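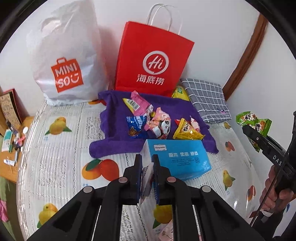

Perzeption / Posenschätzung

Ticket 799: Greifposen springen bei glänzenden Verpackungen
Gemeldet von: Nomvula Rampersad
Bearbeitung: Mpho Mathebula
Komponente: Lutaria, Modul Mabaso (Segmentierung)
Status: in Arbeit

Fehlerbild: Sobald ein Snackpäckchen hochkant zwischen den Backen steht, verliert Mabaso die Maske für bis zu 8 Frames. Die Pose kippt danach um fast 50 Grad und läuft langsam zurück. Die Backenweite wird durchgehend korrekt gemeldet.

Mathebula, 10:40
Replay mit Build Zellthorpe reproduziert. Zeitstempel geprüft, kein Versatz zwischen Bild und Greiferzustand. Zwei Auffälligkeiten: Die Glanzstelle auf der hellblauen Schachtel wird als eigenes Objekt geführt. Außerdem landen Fruchtmotive der Tischdecke in der Kandidatenliste.

Rampersad, 11:15
Bitte auch das Tracking der Finger prüfen. Bei uns in Testcombe wurde der zweite Greifer zeitweise mit der ID des ersten geführt.
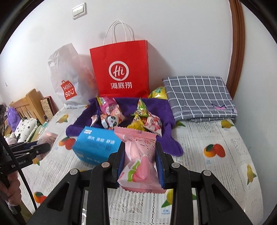 Testfall B: rosa Päckchen zwischen den Backen, zweiter Greifer links

Mathebula, 13:05
ID-Tausch bestätigt. Tritt auf, wenn beide Greifer etwas halten und der Zuordner nur nach Maskenfläche sortiert. Workaround: assoc_mode von area auf kinematic stellen, Cache leeren, Replay neu starten. Der Tausch ist damit in 4 Durchläufen nicht mehr aufgetreten.

Der Posensprung bleibt. Glanzfilter vor der Segmentierung testweise aktiviert, Masken stabiler, Kanten am gezackten Verschluss aber zu weich. Schwellwert noch offen.

Rampersad, 14:20
Workaround übernommen. Ticket bitte offen lassen, bis der Filter im Hauptzweig ist.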